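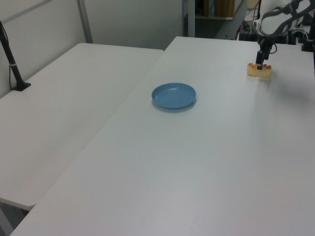

Tableware glazes: revised acceptance limits from June

The Moranley works will apply new acceptance limits to all glazed tableware leaving the kiln hall from the start of June. The change covers plates, bowls and saucers in the Skeda range. Mugs and lidded pieces stay on the existing limits until the handle joint tests are finished.

The main revision concerns crazing. Crazing is the network of fine cracks that forms when a glaze shrinks more than the clay body under it during cooling. It can show up as the ware leaves the kiln, or months later, when the body takes up moisture and swells. The delayed form accounts for most customer returns on the Skeda range, and the old inspection routine was poorly suited to finding it. Ware was checked by eye within an hour of unloading, then packed.

Under the new routine, sample pieces from each firing go through a steam cycle in the autoclave before the batch is released. After the cycle they are cooled to room temperature, brushed with dye solution, wiped and read under a lamp. Any crack line that holds dye counts as a failure, whatever its length. A failed sample places the whole firing on hold, and a second set is drawn from the top and bottom shelves. If the second set passes, the shelf that produced the failure is scrapped and the rest is released. If it fails, the firing is scrapped.

Glaze recipe

The clear glaze has been adjusted to lower its thermal expansion. Part of the soda feldspar has been replaced with a boron frit supplied by Coşkun, and the silica has been raised slightly. The new mix melts a little earlier, so the top of the firing curve has been shortened. Operators should use the curve labeled B on the kiln controller. Curve A remains loaded for mugs and must not be used for flatware.

The blue stain is unchanged, but it reads paler in the new base. Shade cards printed before the change should be returned to the lab for replacement. Matching new ware against old cards will produce false rejects.

Glaze slurry should be sieved through 200 mesh, as before. The frit settles faster than the feldspar it replaces, so tanks need stirring at the start of each shift and again after any stop. Density readings taken from an unstirred tank are not valid and should not go in the log.

Trial results

The trial ran to 3000 pieces over the spring, split between the tunnel kiln and the small batch kiln at Skernaneck. The tunnel kiln gave steady results throughout. The batch kiln showed pinholes on the lower shelves in early firings, traced to a fast ramp through the range where the body gives off gas. Slowing the ramp cleared the fault.

Stock already glazed with the old mix may be sold through. The warehouse holds 500 cartons, marked with a white label on the short side. These cartons should not be combined with new ware on one order, as the shade difference is visible when pieces are stacked.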